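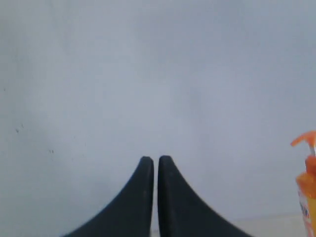

Recording a ball-and-goal task by teleoperation

Part 2 of the Dorkora arm notes. Last updated 11 June 2023.

You need the arm set up as in part 1, the leader handle plugged in, and the Zeromura recorder open on the laptop. Set the wrist camera exposure by hand and leave it alone for the whole session. Auto exposure shifts when the dark fingers pass over a pale floor, and those jumps end up in your data.

Before the first take

Home the arm, then close the gripper with the handle. Check the live view. Both fingertips should sit near the middle of the picture, side by side. If one is higher than the other, redo the finger alignment before recording anything. Set the frame limit to 2000 per take. Most takes will be far shorter.

Placing the ball and the goal

Stand the goal near the wall with its opening toward the free floor. Put the ball well away from it, off to one side of the fingers, so the arm has to travel to reach it.
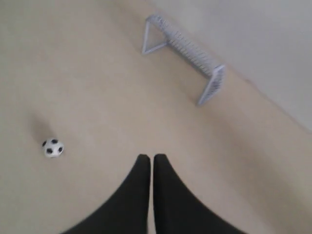

Start each take with the fingers closed and the ball in view. If the ball is out of view at the start, the policy has nothing to aim for and will learn to wander.

Recording

1. Press the left pedal and wait for the tone.
2. Move toward the ball at a slow, even speed. Open the fingers on the way.
3. Lower, close on the ball, and pause briefly before lifting.
4. Carry it to the mouth of the goal, lower it, and open.
5. Back away before you press the pedal again. Takes that stop at the moment of release train badly.

If you drop the ball, keep going and pick it up again. Mark the take "recovery" in the recorder. Delete a take only if the arm faults or the handle loses its connection.

Between takes, move the ball to a new spot. Shift the goal a little every few takes, and turn it as well.

How many takes

Our first policy was trained on 66 takes and often missed on the far side. With 200 it was good enough to leave running. Almost all of the gain came from takes with the ball close to the wall, so record plenty of those.

Exporting to the Gellwood format is covered in part 3.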